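Drisau opens padlock loan counter in Brominstead

BROMINSTEAD, September – Drisau, the lock and key supplier, has opened a loan counter for small padlocks at its Villanueva Street shop. Residents can borrow up to three padlocks at a time for lockers, sheds and bike boxes. 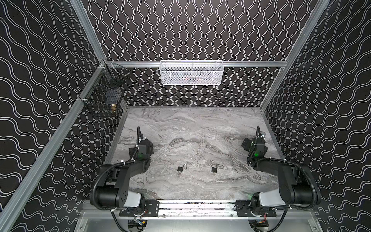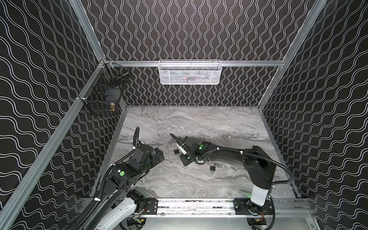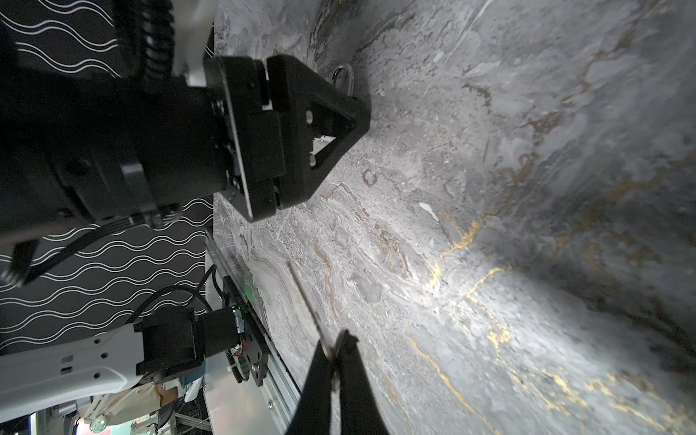

Padlocks on and around the marble-patterned table.

How the loans work

Each padlock goes out open, with its key. Borrowers sign a card at the counter and may keep the lock for eight weeks. There is no charge for the first loan. A lost key costs the borrower the price of a new lock.

The counter starts with 500 padlocks. Drisau ran a smaller trial in Calska last year and recorded 1,004 loans there.

"People kept buying a lock for one month at the gym and then leaving it in a drawer," said Denise Gosling, shop manager. "We would sooner have it back and lend it again."

Returned locks are checked by Marcelino Robles, who opens and closes each one with its own key before it goes back into stock. Stiff locks are oiled or scrapped.

Hours

The counter is open from 8 a.m. during normal shop hours. Loans can be renewed once, in person.

Contact: Candela Campos, press desk, Drisau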